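In defence of the plain block

There is a toy shop in Parnville where you can buy a wooden egg that opens to reveal a smaller wooden egg, which opens to reveal a felt chick with a name and, I am sorry to say, a birthday. You can buy a magnetic tile set with 60 pieces and a leaflet on how to enjoy them. What I couldn't buy when I went in was a cube. I asked. The assistant thought for a bit and offered me a cube with a duck on each side, then a cube that sang.

I wanted a block with nothing on it. I had a small relative to buy for and a large prejudice to feed. My view, which I have bored people with at several christenings, is that the plain painted cube is the best thing ever put in a child's hand, and that every attempt to improve it has been made by somebody who had a warehouse to fill.
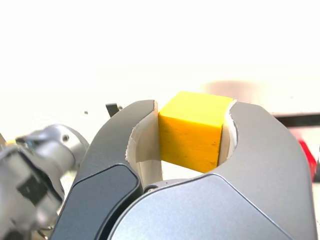 Yellow, painted, a little darker in the streaks. No duck.

Look at the paint on a decent one. You get the grain coming through it, and a speck or two, and the edges taken down slightly so that it will not actually draw blood when it is thrown. It will be thrown. A block that can't survive being thrown is an ornament, and should be kept on a shelf with the other ornaments, where it can be dusted and resented.

My own first set was made by Osanlow and came in a drawstring bag that smelled of somebody's garage. It had been through two families before mine. There was no leaflet. If there had ever been a leaflet it had been eaten. The colours were red, yellow, green and a blue that had gone missing before I was born, except for one block found behind a radiator some years later and treated by the whole household as a sort of returning sailor. I don't remember being told what any of them were for. I remember that red went at the bottom, because I had decided so, and that my cousin was wrong about this all through one wet July.

Compare the modern set. A friend's child was given the Zomano Early Architect, which retails at a price I will not repeat in front of my mother, and which comes with arches, pillars, a mirror, a bag of pretend snow and a booklet of 10 projects graded by difficulty. The child is three. She took out the bag of snow, lost it down a heating vent, and has since used the box as a boat. I have no complaint about the boat. It's an excellent boat. But you could have had the box for nothing from the back of any supermarket, and the pillars are still in their tissue paper, waiting for somebody to reach the required grade.

What the plain cube offers is a very small number of things to do, all of them difficult. You can put it down. You can put it down where you meant to, and anyone who thinks that is the same activity has not watched a person of eighteen months try it. The hand arrives, the block arrives, the hand forgets to leave, and the whole arrangement is on the floor. I have seen grown adults do much the same with a wedding cake.

It's the letting go that takes the time. Picking up is greed, and we are born with that. Setting a thing down squarely on a flat table and then opening your fingers without taking it with you needs patience, nerve and a certain willingness to look foolish, and a block the size of a biscuit will give you the practice all afternoon without once playing a tune.
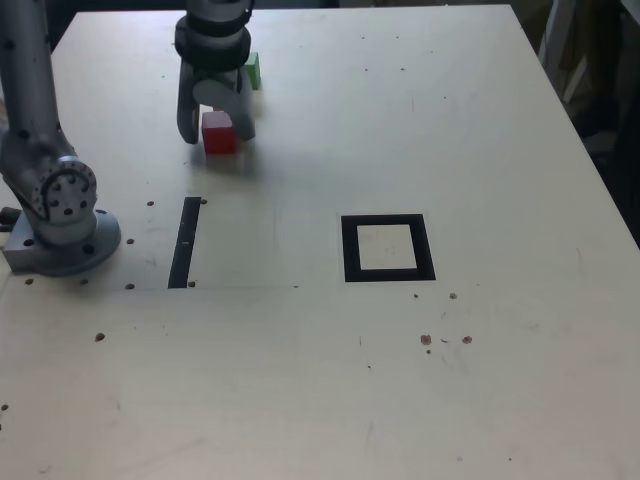

The table matters as well

People who spend a fortune on blocks will then put them on a rug. A rug is hopeless. So is a bed, so is a lap, and so is that foam floor in the shape of a jigsaw, which was designed to protect children from injury and succeeds in protecting them from geometry. What you want is a table, and a table that has already been spoiled. Scuffs are good. Pencil marks are better, since they mean somebody has been there before you and was not shouted at for it. Nobody ever built anything worth having on a surface they'd been told to be careful of.

Ours was a kitchen table by Kushwaha, bought second-hand with a leg that had to be introduced to the rest of it every few months. There was a burn at one end in the shape of an iron, and for years I believed this was where the tower was supposed to go. I would no more have built outside the iron than parked on the pavement. Give a child a marked-out spot and no explanation, and you have given them a building plot, with all the anxiety and self-importance of the real thing. 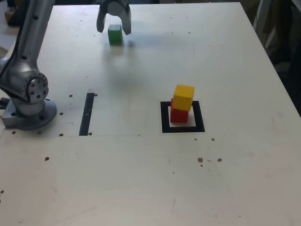

I have strong feelings about neatness, and they have got weaker with age. For a long time I was a corners man. Edges had to meet, faces had to line up, and if my tower leaned I knocked it down myself before anyone else could have the pleasure. I now think this was a mistake and possibly a symptom. Take the yellow block sitting on the red one in the black square. It is a touch forward and a touch to the right, so that a bit of red shows behind it, and the red itself is off towards the left and back of its plot. My seven-year-old self would have had the lot down at once. I'd leave it. Two blocks, one on the other, inside the line, and a green one still out on its own for whoever wants to be ambitious. As a piece of building it lacks only pretend snow.

I know the case against me. Children like ducks. Children like songs, and mirrors, and small felt chicks with birthdays, and it's a mean sort of adult who would stand in the doorway of a toy shop handing out cubes like leaflets. I accept all this. I have bought the duck myself, under pressure, the day before a party. But I notice that the duck goes on the shelf when it has quacked its quack, and that the plain ones are still underfoot in the hall at eleven at night, which I discover each time in the traditional way, in my socks.

In the end I found my blocks in a charity shop two streets up from the place with the egg. They were in a biscuit tin. The blue was missing.

3098 views | 60 comments | 400 shares

Posted 6th March. Letters and corrections to the editor by way of the contact page. All rights reserved. Back to top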